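I get the same handful of emails every time I mention that our workshop in Nunholm is saving up for a robot arm, so I've put the answers on one page. I've been planning this purchase since September and I've changed my mind more often than I'd like to admit. If your question isn't covered, write to me and I'll add it!

## Are you buying the arm first and working out the jobs later?

No, and I'd beg you not to either. I did it that way with a bench press years ago and it mostly held up a plant. This time we've been trying everything in simulation before signing anything: same type of arm, a two-fingered gripper, small parts to hold. It costs us evenings and a bit of electricity, and it's already changed what's on the shopping list.
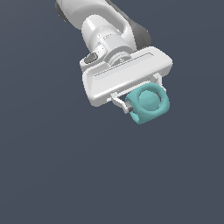

## Why spend so long on the gripper?

Because it's the bit that touches the work, and it's the bit people forget to price (I certainly did). My first spreadsheet had a lovely detailed line for the arm and then "gripper, misc". Once you start looking at fingers, pads, spare pads, the flange adaptor and the cable, "misc" gets very expensive.

My advice is to write down the widest and the narrowest thing you'll ever want picked up, then ask each supplier for the opening width and the grip force in writing. If they only send you a glossy leaflet, ask again. Politis sent us a proper drawing on the second go, and it saved a lot of squinting.

## Do you need the longest reach you can afford?

I thought so! I'd set my heart on the bigger model until we drew our bench out to scale and found that nearly everything happens in the same small patch. A longer arm would want a heavier base and a bigger clear area round it, and our floor space is already spoken for.

Do the drawing on paper if you like. Mark where the parts come in, where they go out and where a person has to stand, then add the width of the door it's got to come through.
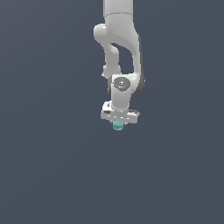 ## Can it handle awkward shapes, or only neat blocks?

This is the question I'd put to every supplier, and take your own objects along when you do. Blocks are kind to a gripper. A mug is a much better test, with a curved wall, a handle to catch on and a rim you might want to keep fingers away from. Straight fingers with stepped tips may suit one job and be a nuisance on the next, so I've budgeted for 2 sets and I'm not apologising for it.

Do ask whether you can change fingers yourself. One quote had it down as an engineer visit, which would have eaten the whole maintenance line by spring.

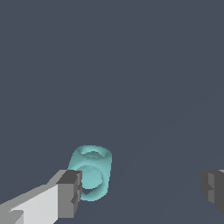

A reader at Emano wrote in to say I'd been too relaxed about all this: they would have ordered three sets of fingers and skipped the extended warranty to pay for them, and they'd want the supplier's trial to run for a full day on their own parts before any deposit changed hands. I've gone back and forth on the warranty. I'm keeping it for the first year, but they've won me over on the full-day trial and it's now in our list of conditions.

## What does the simulation not tell you?

Plenty. Ours won't tell me how loud the arm is, how quickly the pads wear, or whether the cable will snag on the shelf bracket I keep meaning to move. I use it for reach, approach angles and choosing between grippers. For anything involving dust, spills or people in a hurry, I want to see the real thing.

## What have you put in the budget besides the arm?

In the order I remembered them, which is a bit embarrassing:

- gripper and spare fingers
- stand, bolts and levelling feet
- guarding and a risk assessment
- training for 4 people, 80 hours between them
- an electrician for the new socket
- delivery (Politis quoted us £210, others left it off completely)
- a pot of money for whatever I've missed

## Is this the same as the Bamix project?

Sort of. Bamix is our name for the whole bench refit, and the arm is the largest item in it. If the arm slips to next year, the bench and the electrics still go ahead.

## Should you buy second-hand?

Maybe. I'd look hard at the controller before the arm itself, and ask if the software licence comes with it. We found a tempting one where it didn't, and the saving shrank to almost nothing. Get the service history too, and check that spare parts are still being made for that model.
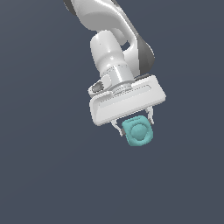
*Simulated gripper trial with the teal cube, Bamix planning.*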